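Print this page | E-mail this page

Search the notebook Go Advanced

Kasine workshop notebook
Table setting work, bench by the window
July 9, 2026

I start this entry before lunch because I want to write the rules for the place settings while I still remember why we chose them. The old rules from February are in the back of the blue folder. They were written for the big table and they do not fit the small white one, so please do not use them any more.

We work with two settings now. The first is the metal one: knife, fork, steel cup. The second is the bowl setting, with the white bowl, the red-brown spoon and the chopsticks. Each setting must be possible to lay from the drawer without asking a colleague, and it must look the same on Monday as on the Friday before.

Metal setting first. The knife and the fork lie side by side, parallel, knife on the left and fork on the right. I know this is the wrong way for a proper dinner table, and two colleagues have already told me so. We keep it like this for now, as the drawing from Mornley has it in this order and I do not want to have two versions in the building. If Mornley changes the drawing, I will change the rule.

The blade end and the tines point to the cup. The cup stands beyond them, with a hand's width of table left free at the side where one reaches in.

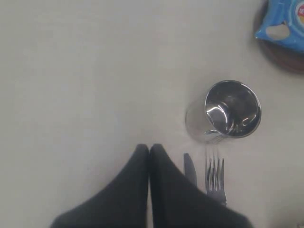
The gap between knife and fork is the part I was least happy with in the morning. On the drawing it is given as 23 mm, measured between the handles at the widest place. I measured with the steel ruler and got a different value each time, depending on where on the handle I put the ruler. A handle is not straight and so "the widest place" is not a good instruction. I suggest that we measure at the end of the handle only. I have written this in pencil on the drawing and I will ask Mornley if they agree.

About the cup: it shows every finger mark. Please hold it low, near the foot, and wipe it with the grey cloth, not with paper. Paper leaves small fibres on the rim. The cups from Peixoto are sold in boxes of 42 and we have opened one box only, so there is no need to save a scratched one. Put it in the kitchen and take a new one.

Then the bowl setting. I find it more pleasant to lay, but it is more difficult to repeat. The bowl is round, it has no front, and everything else depends on where you think the front is. We tried a small piece of tape under the foot. It was not a success, the bowl rocked a little on it. At the moment I simply take the near edge of the table as the front and forget about the bowl.

The spoon goes in first. It lies diagonally, with the round end down inside the bowl and the handle over the rim to the far left. The lacquer is quite slippery on the glaze, so lay it down slowly and let it find its place before you take the hand away. The chopsticks come after the spoon and not before. I did it in the other order twice this morning and both times the spoon pushed one of the sticks out of the bowl. 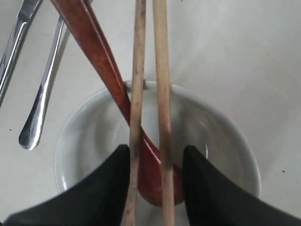
Page last changed: same day, 16.43, spoon order corrected

The chopsticks are the plain pale ones. They are not all equal. Some have a rougher grain with darker flecks, others are smooth and more even in colour, and in the drawer they are mixed. I first wanted to sort them into proper pairs, but it takes a lot of time and after one washing they are mixed again. For the present rule it is allowed to use one of each sort. If somebody needs a matching pair, for example for the Nalunness catalogue pages, please take it from the paper sleeve on the upper shelf and put it back in the same sleeve.

Washing. The steel things can go in the machine. The red-brown spoon and the chopsticks cannot. Wash them by hand with a little soap, dry them at once and leave them lying on the towel until the next morning. Do not stand them in a cup, the water runs down to one end and stays there.

Still open:
- ask Mornley about measuring at the handle end
- a better way to mark the front of the bowl
- a tray for the drawer with 3 long compartments, the present one has only two and the forks lie on top of the knives
- decide if the bowl setting also gets a cup. I think no, but I was asked.

I will lay both settings again tomorrow from this text only, without looking at my own pencil notes, and write down where I had to guess.

Contact the workshop | © Kasine | Back to top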